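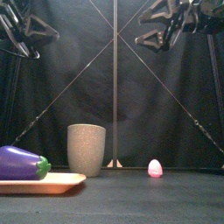 Home Diary Older Newer Contact

Tuesday, late

Possession list at Prenemness again. I got the number 9 bus in because the car park now takes payment only by an app that believes I live in Belgium. Arrived at twenty past eight with wet shoes and a cheese roll, which I ate standing up by the lifts, reading the list upside down on the usher's clipboard. I'm on the duty scheme this week, so anyone who turns up to be evicted without a lawyer gets me instead.

Court 2 was ours. It has the heater that works and the door that doesn't, so every hearing takes place to the sound of somebody in the corridor telling their sister what the other side's barrister looks like. The consultation room was locked and the key was with a man who had gone to another building. I saw my first three clients on the stairs. Confidentiality was achieved by muttering.

Mr Ticona was fourth. Wálter Ticona, with the accent, which the claim form had left off, along with most of his address. He has rented a flat in Pallero House for years, and his landlord is now a company called Wasodico that bought the whole block over the winter and has been writing to everyone in it ever since. He had brought all the letters in a bread bag. They were in date order, with the envelopes. I have had instructions from limited companies that were in a worse state.

The claim was for rent arrears. The arrears were real on paper, in that Wasodico's own schedule said so, all 1821 pounds of them. Mr Ticona's position was that he had paid every month by standing order and could they please explain. They couldn't, at least not on the stairs. He'd been paying the old landlord's account because the letter giving him the new one had gone to a flat number that doesn't exist. He had the envelope for that too. The postman had written NOT HERE on it, and then a neighbour had written TRY WALTER, and eventually it had reached him in a condition I would call well travelled. 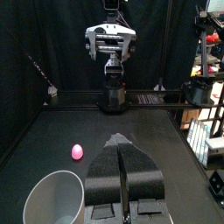
Grey cup, black curtains.

Wasodico's agent was a very young man in a very good coat who had been sent the file on the train. I've been that young man (never the coat). He handed me a bundle of 41 pages, of which the tenancy agreement was someone else's. Different name, different flat, a clause about a horse. I asked if he wanted a few minutes to take instructions and he said yes in the voice of a person being offered a blanket.

He came back having spoken to someone called Gemma in collections, who said the claim should go ahead and that the horse was probably fine.

So in we went. The judge had read everything, which always gives me a small fright. She asked the coat which tenancy he was relying on. He said the one at page twelve. She asked whether the defendant kept a horse. Mr Ticona, who had been told by me in the strongest terms not to speak unless spoken to, considered that he had now been spoken to and said, no madam, a tortoise, and it belongs to my daughter.

Adjourned, with directions. The landlord has to produce the correct agreement and a proper account showing where the money went, and pay for today. It isn't a win. I wrote ADJ on the file and told him it wasn't a win, and he shook my hand for so long that the usher called the next case around us. I told him to keep paying, to the right account this time, and to keep the bread bag.
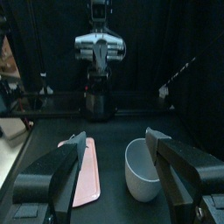 The rest of the list was what it usually is. A couple who'd agreed terms before I met them and wanted to know if the terms were any good (no). A woman who had come for a different court entirely and sat through two possession hearings out of politeness. One suspended order I thought we should have done better on, and I've gone over it on the bus and again in the bath, and I still don't know what I ought to have said. Her hearing took six minutes. She thanked me as well. I'd rather she had thrown something.

Back at Dimitriou by three. Angeliki had left a note on my keyboard saying SEE ME RE FORMS, which could be any of my sins since January. It was the attendance forms. I've been writing the times in the box for the client's initials and the initials in the box for the times, and the legal aid people have sent the lot back with a covering letter that managed to be both apologetic and threatening. Angeliki Zervas has been a housing solicitor since before I could read and has never, as far as I can tell, filled in a box wrong. She watched me redo the first one like a driving examiner. Then she asked about the day, and I told her about the horse, and she had to go and stand in the kitchen.

She did say, when she came back, that I should have asked for the claim to be struck out. I said I thought it might go badly in front of that judge. She said yes, it might, and ask anyway. I have written ASK ANYWAY on a yellow sticky note and put it inside my notebook, where it joins BRING SPARE PEN and DO NOT AGREE DATES WITHOUT DIARY.

Redid the forms until half past six. Missed the bus, walked, shoes now dry on the outside only. Soup.

Must ring the court in the morning about the consultation room key. Must also look up whether tortoises count as pets under the standard agreement, as I have a bad feeling about page nineteen.

Last updated: July
14 shares | 6 comments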